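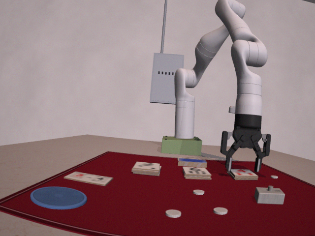 Square tiles stacked near the right side of a dark red mat.

News > Tabletop > Production

Nollard to change tile stock in next printing of Zilia

Jan 21, 2018

Nollard has confirmed that the next printing of its tile-and-card game Zilia will use a denser board for the tiles and a slightly larger corner radius on the cards. The rules text is unchanged apart from corrections already published as errata. The new printing is in production at the Dirkard plant in Caron and will replace the current one as stores run out of stock.

The publisher had been receiving reports of tile wear for most of last year. In its December production note it said that the faults fell into two groups. The first was edge separation, where the printed face lifts from the core along the cut side. The second was bowing, where a tile left outside the box for a few days takes on a curve and no longer lies flat against its neighbors. Both were traced to the core board, which was changed between the first and second printings when the original supplier stopped making it.

Bowing is the more serious of the two in play. Zilia requires tiles to be drawn from a face-down stack, and a curved tile can be picked out by eye once a player has learned to look for it. Edge separation has a similar effect over time, as the lifted corners catch the light. Several clubs had already begun drawing tiles from a cloth bag, which the rules permit as a variant but which removes the option to look at the top of the stack.

The replacement board is made in two plies with the grain of one laid across the grain of the other. Dirkard says this evens out the movement caused by changes in humidity. The face and back sheets now carry the same weight of paper and the same coating, where the second printing had a heavier sheet on the face only. Finished thickness is unchanged, so the new tiles will fit the existing tray.

Dirkard ran a trial batch of 600 tiles before the full order was placed. The batch was held in a damp cabinet and then in a dry one, and flatness was checked after each stage. Nollard has published the summary but not the full measurements. According to the summary, 7 tiles fell outside the flatness limit, and all of them came from the outer row of the sheet. The outer row has been dropped from the cutting layout as a result, which raises the board cost slightly. The retail price stays the same.

The card change is smaller. The second printing used a tight corner that tended to fray in sleeves with a narrow opening. The new radius matches the one used in the expansion decks, so cards from the base game and the expansions can be shuffled together without the corners giving them away. Owners who mix a second-printing base deck with a third-printing one will be able to tell them apart, and Nollard advises sleeving in that case — an opaque back is enough.
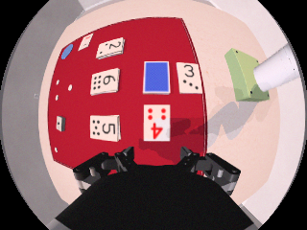 Replacement packs

Owners of the second printing can order a tile-only pack through the Nollard parts desk. The pack contains a full set of tiles and no cards, markers or rules. It is free of charge with proof of purchase, with postage paid by the buyer, and is limited to one per copy of the game. Orders will ship in the sequence received once the packs arrive from Caron. The parts desk expects a wait of 6 weeks and asks that customers do not send their old tiles back.

First-printing copies are not covered. Their core board came from the original supplier and is not affected by either fault. The printing can be checked on the underside of the box, where a small numeral follows the copyright line. Copies marked 2 qualify for the pack. Copies without a numeral are from the first printing.

Mixing tiles from different printings is not recommended. The back color has been matched to the earlier proof, but the coating is less glossy and the difference shows under direct light. Event organizers supplying their own sets have been asked to use tiles from a single printing at each table — the printings may differ from one table to the next.

The expansion tiles are not part of this change. They were cut from a different board, and Nollard says it has no plans to reprint them this year.

14 comments | 31 shares

Related items

Zilia errata: stack size and the last draw
Dirkard adds second cutting line at Caron
Sleeve sizes for square and narrow cards
Nollard parts desk moves to online forms
Storing punched tiles over the winter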